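Tidying up still a slow job for workshop robot

Etdale, July 2023

A robot arm being tried out at the Skeltaser repair workshop in Etdale can put away most small hand tools without help, but staff are still quicker at nearly everything it does.

The trial began in December, when the workshop agreed to let the arm work at a bench on weekday evenings. Its chores are the ones left over at closing: sorting odds and ends, putting tools back in their boxes and fitting the lids.

Over 310 attempts it finished the job without help in roughly 70 per cent of cases. Single items with a simple shape gave it little trouble. Clamps, cable and anything in a loose plastic bag were much harder, and lids were the worst of all – the arm could often lay one on top of a box but failed to press the catches home.

Müzeyyen Bozkurt, who runs the trial, said the arm took seven minutes over a box that one of her fitters would clear in less than one. "It will pick up a ball or an apple all evening," she said. "Give it two clamps hooked round each other and it has to be told which one to pull." 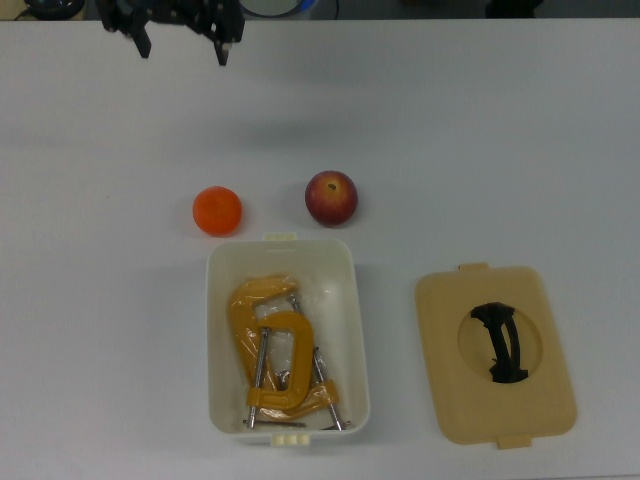 Shagufta Abbasi said she would not want one at home until it could manage a kitchen drawer, and that a machine needing somebody beside it had not saved anyone any work. She thought shops would get some use from them sooner, on shelves where everything is the same size.

The trial carries on at Etdale until the end of the year. A second bench is planned at the Gekness branch, where the arm will be given sweeping and bin bags as well.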